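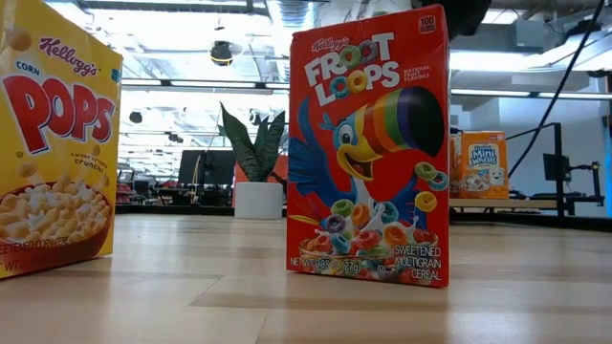
Pauline Stockdale wrote in after the last session to say that a lantern parade is all very well, but in Stusham people walk it, clap, and are back in their cars before the stallholders have sold a single bowl of soup. So how do you get them to stay?

What a good place to begin, and I've moved it to the front of these notes. We'll get to road closures afterwards.

Session 2: The parade and what comes after it

Key terms: route, dwell time, gathering point, dispersal

Dwell time is simply how long a visitor stays in the town centre once they have arrived. It matters more to the shops than the headcount does. Stusham had 3358 people at its December parade, a wonderful turnout for a town of that size, and the average stay was 59 minutes. Take off the walk from the car park and the parade itself and there isn't much left for browsing!

Look at the map from your pack. The Stusham route starts at the church, goes down the high street and finishes at the car park. You could hardly design a better way of sending everybody home. Clurnel does it the other way round: people gather by the river, walk uphill and finish in the market square, where the band is already playing and the food is already hot. The walk is a bit steeper and the pushchairs do grumble, but the square is full for the rest of the evening and it is a joy to stand in.

Things to notice about the Clurnel route
The finish is wide and the start is narrow, so the crowd spreads out as it arrives.
It passes the same bakery two times, once on the way up and once round the back lane.
The last stretch is unlit on purpose - the lanterns look their best there.
Toilets are at the finish. (At Stusham they're at the start, locked by seven.)
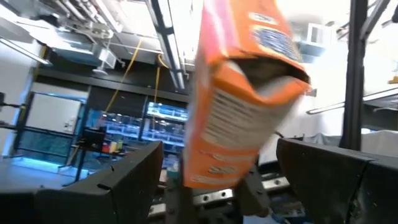

Fig. 2. Orange cardboard box, top flap open

Timing

Early evening suits families and late evening suits pubs, and a parade can't do both. My own leaning is towards families. Children who carried a lantern come back the next year with cousins, and a parade grows that way far faster than it does through posters. If you want the later crowd as well, put on something separate for them, such as the Salian, the ring dance that Clurnel holds in the square once the little ones have gone. It needs a fiddle, a caller and a dry patch of ground.

Dispersal

Don't end everything at once. Let the band finish, leave the stalls going, and put the lights down in stages. The Stunder people, who lend the barriers, will want a firm time for collecting them, so give them one well after your last stall shuts.

For next time

Draw a new route for Stusham with the same start. Mark the gathering point, the finish, the toilets and anywhere the pavement narrows. Then write two paragraphs on which shops gain and which lose out, and be fair to the ones that lose. Sketches by 1st February please, in pencil if you like - I'd much sooner have a scruffy map full of ideas than a tidy one.

Reading: the Clurnel stewards' notes, at the back of your pack.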